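Student Robotics Module Enters Its Second Year: In Conversation with Hanneke Segers

The simulation module at the Vatholm technical college began as an evening option for final-year pupils. It is now part of the regular timetable, and 18 students are enrolled. Hanneke Segers, who leads the course, spoke to the college newsletter in April.

Ms Segers explained that students work entirely with a simulated humanoid for the first term. "They want hardware at once, and I understand that," she said. "But a mistake in software costs them an evening, and a mistake on a real joint can cost us the term's budget."

The students work in teams of 2. Each team receives the same furnished interior, known on the course as Wedness, and must prepare a set of body poses in it. Marks are given for balance, for reach and for the written log, which Ms Segers described as the part students most often leave too late.

Her colleague Riet Van Acker assesses the logs. "We ask them to record what they changed and what they expected to happen," Ms Van Acker said. "A page of joint angles with no explanation receives very few marks."

Asked which exercise the students find hardest, both teachers named seated and bent postures, in which hips, knees and trunk must be adjusted together. Arm and hand positions are studied in the same room.
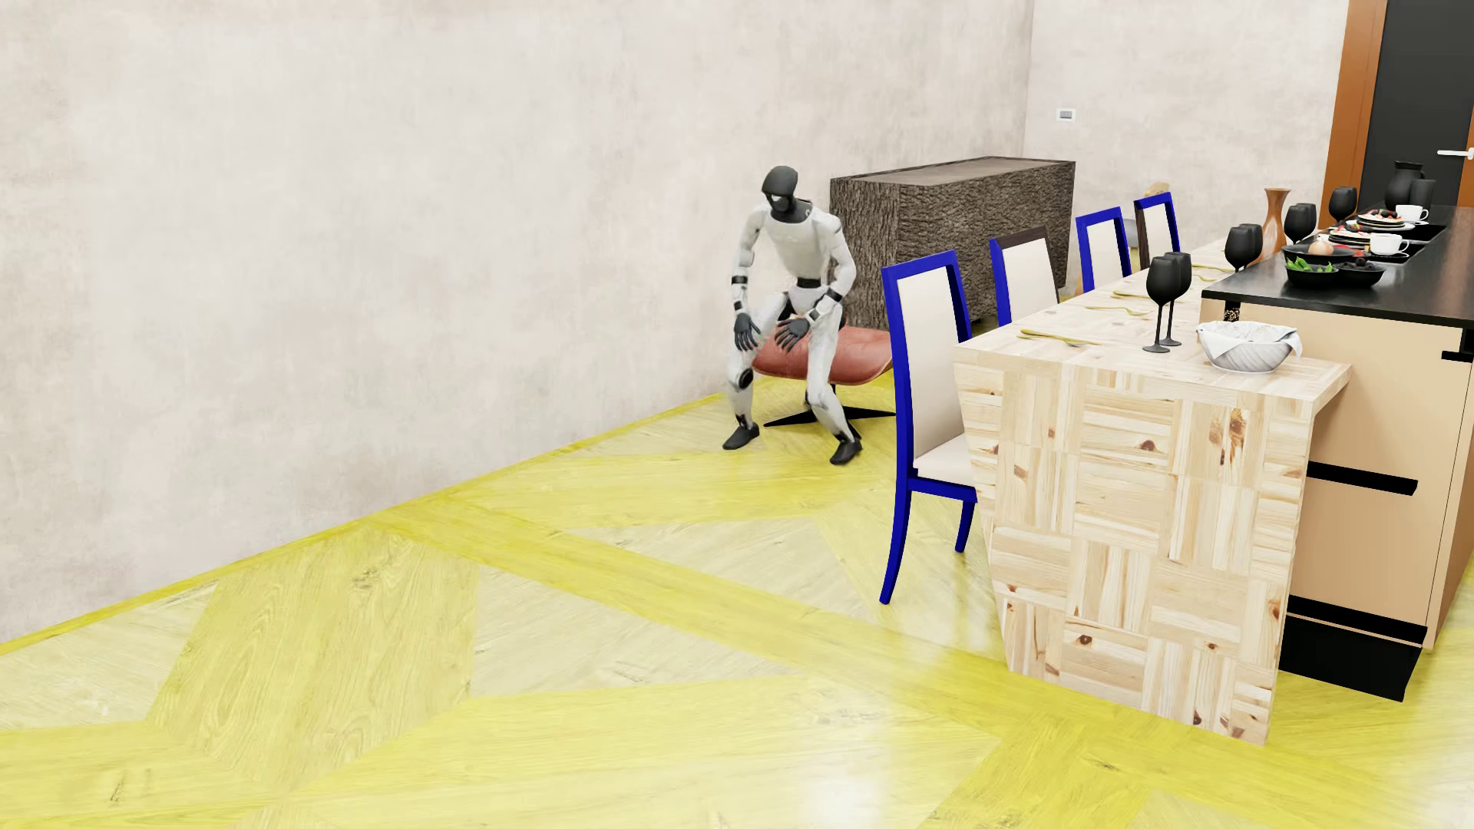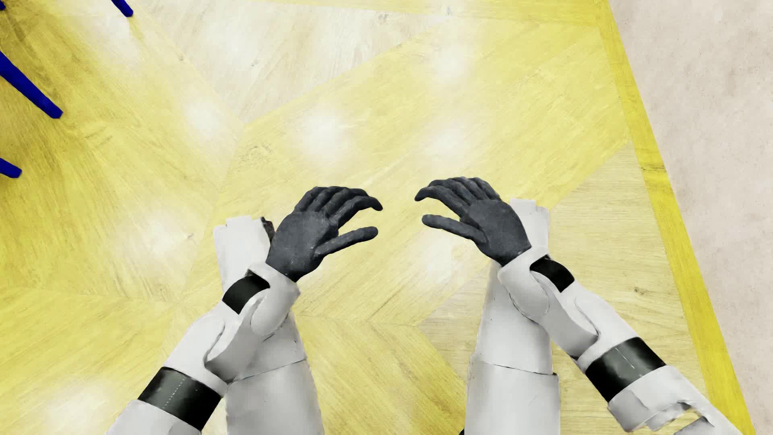 Ms Segers said that the number of scheduled hours, at present 220 over the year, is unlikely to rise. She would prefer to see the existing hours placed closer together. "A fortnight's gap is too long. They come back and spend the first lesson reading their own notes."

Applications for the coming year should be made through the college office. No previous programming experience is required.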